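Ullumby turns itself off, eventually

Ullumby's village hall has a new heating policy, and it runs to 35 pages. The previous one was a note on the kitchen door that read "Last one out, please".

The trouble began with the winter electricity bill, which came to £1488 and was read aloud at the parish meeting in the tone usually kept for obituaries. Suspicion fell first on the badminton club, then on the choir, who like it warm and say so between hymns. Both groups blamed the toddlers, who were not present to defend themselves.

Parish clerk Gareth Goodall was asked to look into it. He reported that the heaters had been left running over the whole of the Christmas break, keeping 84 stacking chairs at a very pleasant temperature.
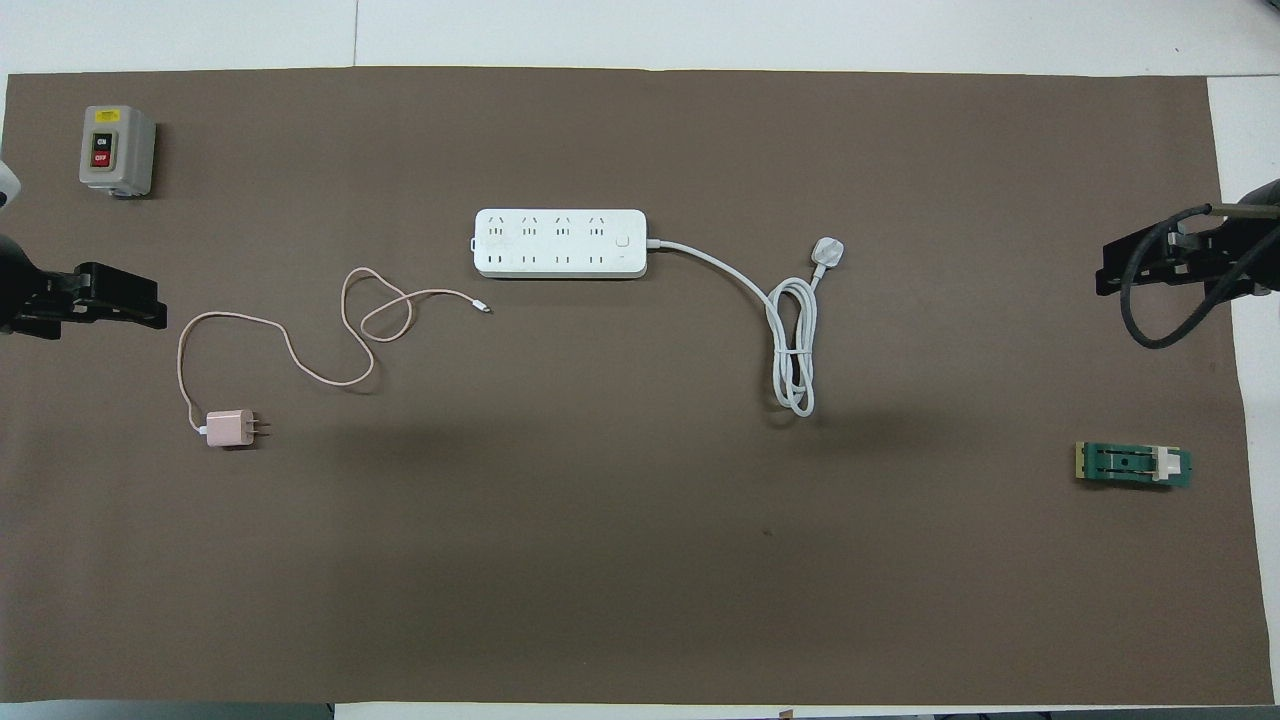

An on/off switch box, with the red button marked OFF. Photo: Albane Charpentier

Under the new rules, each hirer must sign for the heating on arrival and sign again on leaving. Anyone who forgets will lose £2 of their deposit, a sum Mr Goodall described as "a start". There is an appeals process, which takes up nine of the 35 pages and includes a flow chart.

Not everyone is persuaded. The choir has pointed out that the policy sets a limit on the thermostat but does not say who may touch it, and has been touching it. The badminton club would like it known that they play in shorts and have never asked for anything.

A rival plan, to have the Zomholm firm Cheema fit a timer that would do the whole job by itself, was put off until June. Several residents felt it was rushing things – the hall has only been discussing a timer for six years, and there is still the matter of what colour it should be.

The policy takes effect on February 1, 2026. Copies can be read at the hall during opening hours, and visitors are advised to bring a coat.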